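Cludine Two-Arm Household Handling Kit

Overview

The Cludine kit is a two-arm handling package for institutions that wish to study or automate light domestic work: gathering garments, moving them between furniture and containers, and tidying a room at floor level. It is supplied by Grarkholm as a complete set of two arms, two grippers, three cameras and the Sema control software. Residential care providers, teaching departments and appliance laboratories are the principal customers.

The kit is intended for use in furnished rooms. No special flooring, wall markings or lighting are required, and existing furniture may remain in place.

Grippers

Each arm ends in a two-finger gripper with long, tapered fingers. The fingers may be brought together for a narrow pinch or opened wide for a bulky garment. An elongated slot near each fingertip reduces weight. Replacement fingers are sold in pairs and can be fitted with the hex key provided.

When the fingers are closed, operators should allow a clear margin from walls and fixed panels before any turn of the wrist. The wrist camera gives an unbroken view of both fingertips and is the preferred reference for close work beside a container.

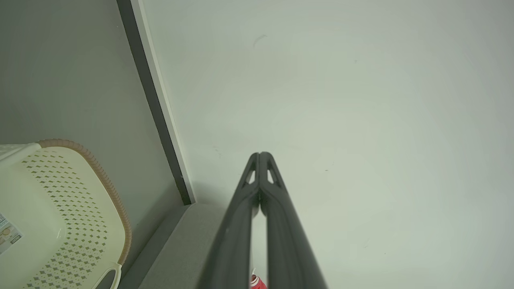 Cameras and Control

One camera is mounted at each wrist and a third at head height. Sema displays all three views on a single screen and stores them together with the position of each joint. The head view is used to place both grippers in relation to the work; the wrist views are used for the final approach.

Sema records up to 108 minutes of continuous operation before a new session must be opened. Sessions may be named, divided and annotated after recording. The software runs on the workstation supplied with the kit — an outside network connection is needed only for updates.

Working at Floor Level

Laundry baskets are among the more demanding items in household handling. Perforated walls and handle openings can catch a fingertip, and soft contents change shape whenever they are touched. The Cludine arms reach the floor on either side of a basket, so that one gripper may steady the rim while the other handles the contents.
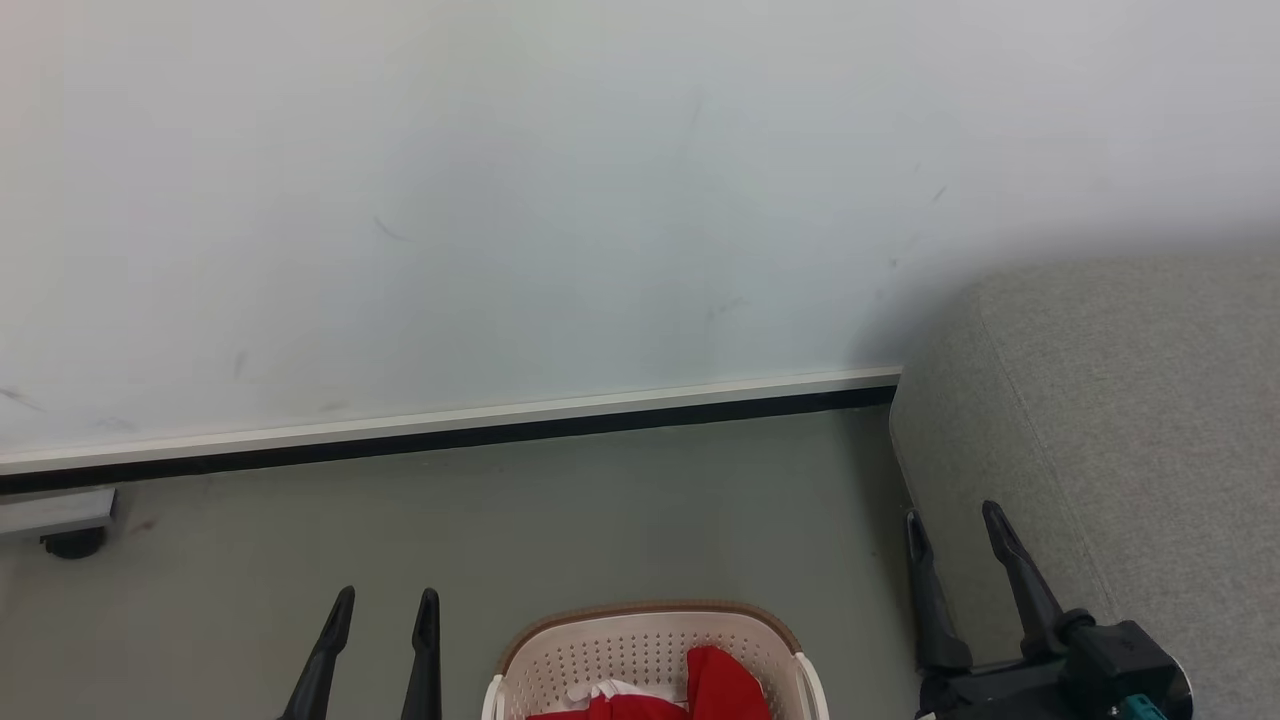 Both grippers at floor level, with the laundry basket between them and red fabric inside.

Working at Seat Level

Upholstered furniture calls for a lighter touch. The contact setting in Sema limits downward force on cushions, and 31 levels are available. Grarkholm recommends starting at the lowest and raising it only when a garment cannot be held.

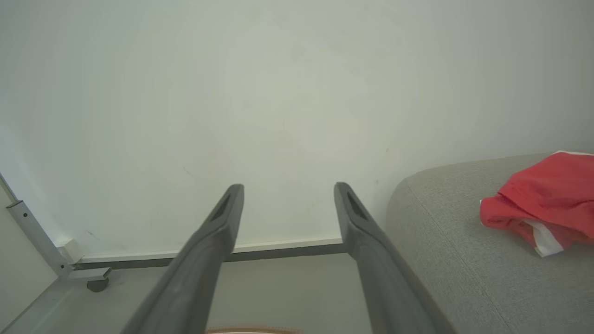

Wrist camera view beside the upholstered seat, gripper fingers apart, red fabric item on the cushion.

Customer Statement

"We run the kit in a furnished room and leave the furniture where it is," writes Iulian Iordache, who manages equipment for the Sầm teaching laboratory. "Setup took our staff nearly 98 minutes the first time, most of it spent on cable routing. The written instructions for the wrist cameras could be longer."

Service and Ordering

Finger wear should be inspected after every 1000 grasp cycles. The cycle count is shown on the Sema maintenance page and may be exported with the session record. Grippers returned for service should be packed with the fingers closed and the cable detached.

Orders placed before the end of November include one spare pair of fingers for each arm. Written quotations, installation terms and training dates are available from the Grarkholm sales office on request.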